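My phone is still waiting for its update

3 December 2022

So I checked again this morning, before coffee, standing in the kitchen in my socks. Settings, System, Software update, that little spinning circle, and then the same cheerful message I've been getting since winter: your device is up to date. It is not up to date! The last security patch on my Stollix is 172 days old, and I know that because I finally sat down and worked it out on the calendar.

I bought the thing in February, outright, from the Brurnimis shop in Gilbert, and a big part of why I picked it over the cheaper one was the promise on the box about regular updates. The fellow at the counter was very keen on that point. Regular, as I've since learned, can mean whatever you'd like it to mean.

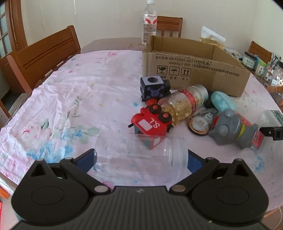
Anyway, I did what any reasonable person does and went to the support forum. There's a thread there for my exact model and it has 1539 replies, most of them one word long (that word is usually "bump"). I read far more of it than I should have. Someone on page 6 had the new version arrive overnight, posted a screenshot, and was then hounded for days by people wanting to know which carrier they were with, what colour their phone was, whether they'd had it on the charger. They never came back. I don't blame them.

The one useful person in the whole thread is Benoît Lecomte, who seems to have the patience of a saint. He keeps a running list of which build has gone out to which region, and he updates it more often than the company updates its phones. According to his list, unlocked models bought here are in the second group, and the second group was paused after complaints about battery drain. Paused by whom, and until when, he can't say, and the official page hasn't been touched in months.

I could live with missing out on the new features. I've seen the screenshots and the clock is bigger now, hooray. It's the security side that bugs me, what with my banking on there, and my work email, and every password I own in one app. My sister's Gorau cost half what mine did and she gets a patch nearly every month without even noticing. She asked me what a patch was. I had to go and make toast. 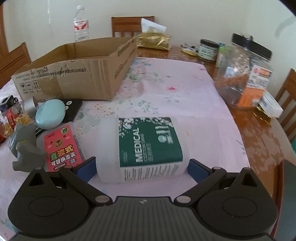
A few people on the thread have loaded the new build by hand, and I did look into it. You need a laptop, a decent cable and a file from a site I'd never heard of, and then you wipe the phone and hope. I did that sort of thing for fun years ago! I once spent a whole long weekend putting a custom version on an old tablet, and it ran beautifully apart from the sound and the camera. These days I'd like to be able to ring people at the end of it.

I've written to support twice. The first reply told me to restart the phone. The second thanked me for my interest and suggested I restart the phone. I've restarted the phone.

If you've got the same model and you've had anything at all since winter, leave a comment with your build number and where you bought it, and I'll pass it along to Benoît for his list. I'll be checking again tonight after dinner.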